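Folding pants, one snap at a time: a talk with the Allness robotics club captain

11/12/24

The Allness robotics club meets in a room with no windows and one good heater. I got there late, they were already working. The captain, a senior, didn't stop to shake hands.

"Give me one second. OK. Go."

So, the basics. The club has one arm, named Mokoena by last year's members, and one goal: fold laundry well enough to enter the Carkitz student challenge in March. Shirts first, then towels, now pants. The entry fee and parts came out of a $500 grant, most of it gone.

Why laundry?

"Because we all thought it was easy," she says. "Last year's team did blocks. Stack the blocks, sort the blocks. Blocks don't change shape when you touch them."

The students drive the arm by hand to record each fold, then train on the recordings. They have 1783 saved so far. She wants 3186, a number she got from a spreadsheet and won't defend. "It's what fits before March if people show up."

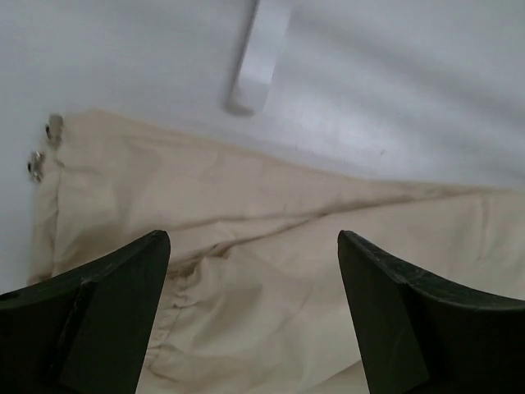
Pants are the problem right now. The club started on them after the towels went okay, and the first sessions were rough. Too many layers, she says, and the program gets confused about which one it's supposed to grab. She talks me through it with her hands. The green fingers have to come down over the cloth, open, and close on just enough of it. Wrinkles bunched up between the tips are tempting because they're easy to pinch, but a pinch there drags the whole leg along. She would rather go for the hem, over by the two metal snaps, where the edge is folded and a bit thicker. "The snaps are like a landmark. Plain beige on white, there's not a lot else to look at."

Does the arm know what a snap is?

"No. It knows what we did last time we saw one."

I ask about the worst day so far. She laughs, then doesn't. In the fall a member saved over a folder and they lost 57 recordings, all towels. Backups happen every night now. There's a sign about it on the door, in red marker.

The software is Zunora, which the school already had for another class. Opinions in the room are mixed. One sophmore calls it "fine, slow" without looking up from his laptop. The captain is kinder. "It does what it says. The menus are awful."

Scoring at Carkitz is by time and neatness, and neatness counts double. So they go slow on purpose. A good human driver takes almost a minute on one pair of pants. New members take way longer and get mad, and she lets them. Everybody drives, that's the rule, even the two who only signed up to do the poster.

"You learn more from a bad fold then you'd think. We keep some of them. Labeled, obviously."

Anything she'd change?

"More pants. Different pants. We need darker ones, and something stretchy." She's asking families for donations, clean please, kids' sizes are best becuase the arm doesn't reach that far.

Then somebody calls her over, the next turn is hers. Interview done, I guess. Drop-off for old pants is the bin outside the club room, any day after school until the end of the month.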